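13 December 2025

Up before six for the toad count. It was 38 degrees at the gate and the gravel was still wet from last night. Yến Hầu had the key already and was sitting in her truck with the heater on, so we went straight down to the lower pond at Purkdale and started on the north bank.

We did the cover boards first. Nine boards, and animals under two of them, both adults and both in good weight. The young ones we put out in June should be well dug in by this time of year, and I did not expect to see any. Yến still lifted every board twice. She thinks the new boards from Plident are too thin and let the cold through. I think she is right, but we have a shed full of them now.

After that we walked the drift fence up to the road. There is a gap near the culvert wide enough to get my hand in. I tied it off with wire and wrote it down for repair.

Back at the office I went through the release numbers for the year. We put out 383 juveniles, all from the Soltden line. Last year's figure was 200. It looks like a big jump, but most of it comes from one good spawning and I would not plan on getting that again. The survival figure is the one I care about, and we will not have it until the spring survey.
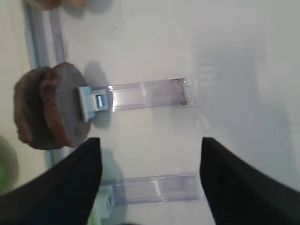 *Brown disk on the white surface.*

Lunch was soup at my desk. Called the Sisodia site afterward about the three pairs they want for their own program. They would like them in January. I told them I would prefer to wait until the animals come out of the cooling room on their own schedule – moving them halfway through is hard on them, and we lost a female that way the first year. They said they would talk it over. I expect they will call back and ask for January again.

Cooling room was holding steady when I checked at two. The back fan is louder than it was last week. Cleaned the filter and it made no difference. I will ask for a new bearing before the holidays, as the supplier closes for most of the last week.

Spent nearly an hour looking for the spare pit tag reader. It was in the pocket of my old raincoat.

Yến is doing the morning round tomorrow. I left her the wire and the good pliers on the bench, and a note about the culvert. Still need to order crickets and answer the landowner about the west fence – he wants to move it before the ground gets too soft, and I have to find the survey map first.

Home by five thirty. Raining again.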